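Stopped using fabric softener in April. A few notes after 44 loads.

1/ Towels dry me off better now. It took 2 washes to notice.

2/ Old T-shirt prints still fade. I wash them inside out on cold anyway.

3/ White shirts with dark stripes go in with the lights. No bleeding so far.

4/ I was buying Pillitz, 19 loads a bottle. I don't miss the smell.

5/ The laundromat in Pollby runs hot, so check the setting before you pay.
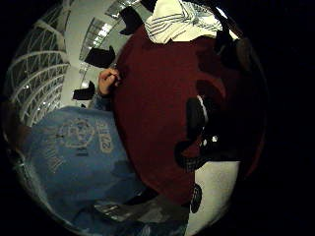

Carla Wendt
Home and laundry columnist

6/ Wool is next. Send me what works for you.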